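The Night Train to Toledo

Sabine Kettler had wanted to ride a sleeper train ever since she was seven, and now she was on one, and it was even better than the ones in the books! The bed folded out of the wall. The lamp had a tiny brass chain. There was a little shelf for her glasses and a hook for her coat, and the window was so wide that all of Ohio could have climbed in if it wanted to.

She had packed two sandwiches, a flashlight and her grandfather's timetable, which was out of date by most of a lifetime but still smelled of his pipe. He had worked the line for years and he used to read it to her out loud, the way other people's grandfathers read fairy tales. Brosard, 9:14. Plondis, 9:52. Stamivton, 10:30, stops on request.

"Stops on request," he would say, tapping the page. "Best three words in the whole book, Sabine."
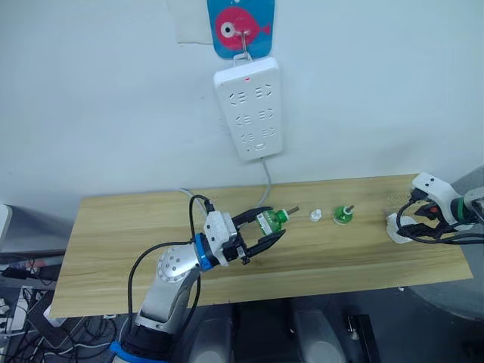

Lunch Hour Fiction Club

The conductor came by just after Brosard. Her name tag said L. Begović, and she had a wonderful voice, low and a bit scratchy, like a radio in a kitchen.

"Ticket, please. Oh, now where did you get that?"

Sabine held up the timetable. The conductor took it in both hands and turned the pages so gently you would have thought they were butterfly wings.

"Ljubica," she said, pointing at herself, and sat right down on the end of the bed. "I've got 108 of these at home. I don't have this one. I've never even seen this one."

"My grandfather worked the line," said Sabine. "I want to get off at Stamivton."

Ljubica looked up. "We don't stop at Stamivton."

"It says on request."

"It said on request. Honey, there's no platform. There's a field and a signal, and the last time I looked there was a goat."

"I love goats," said Sabine, and she meant it.

Ljubica laughed so hard that the man in the next compartment knocked on the wall. He turned out to be Dirk Oltmanns, a retired piano tuner who couldn't sleep on trains and was thrilled to have company. He brought a bag of plums. He wanted to know everything. Why Stamivton? What was there? Who was meeting her?

So she told them. Her grandfather had been a young signalman out there, and one winter night he had stopped the express with a red lantern, all by himself, standing in snow up to his knees. A tree was down across the track. There were 100 people on board and every one of them had to wait until morning, and they sang. He always said you could hear it across the fields. A girl leaned out of the third car and asked him if he knew any songs, and he knew only one, and he sang it to her anyway, badly.

"And that was your grandmother," said Dirk, who had tears in his eyes and a plum in his hand.

"That was my grandmother!"

They all sat there for a minute with the wheels going under them. Plondis went by, three lights and a water tower. 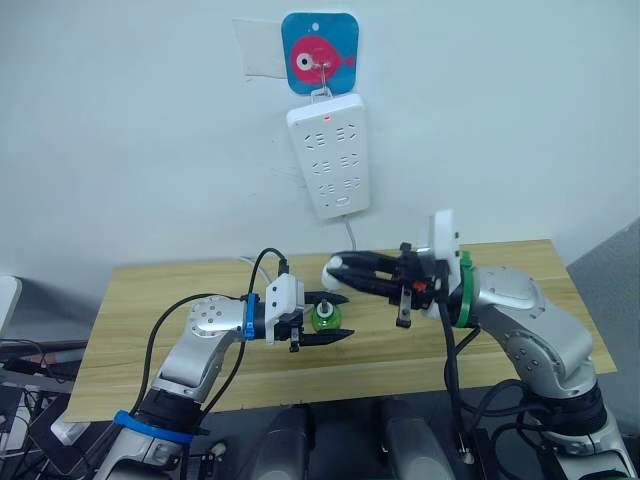 Ljubica stood up and buttoned her jacket. She said she couldn't stop a train for a goat and she couldn't stop one for a love story either, much as she'd like to, but she could talk to the driver. She was gone a long time. Sabine stared at the wall over the little sink, where somebody's child must have stuck a picture years ago and every cleaner since had been too kind to take it down: a big red fish on a square of blue, swimming left, with one round white eye. The train was going right. It made the fish look terribly brave, and she decided that it was a good sign.

When Ljubica came back she was grinning.

"There's a freight ahead of us," she said. "Driver says we'll be slowing down anyway. Walking speed, just past the signal. You can't get off. But I can open the top window in the end car."

They ran! Down the whole corridor, past the sleeping doors, Dirk in his socks with the plums bouncing in their bag. Ljubica pulled the window down with a bang and the night came in, all wet grass and coal dust and clover.

And there was the signal, taller than Sabine had pictured it, with its ladder and its one red light. There was the field. The train went slower and slower and sighed.

Sabine leaned out as far as Ljubica would let her. She knew only the one song too. She sang it anyway, and on the second verse Dirk came in underneath, perfectly in tune, and from somewhere out in the dark a goat answered.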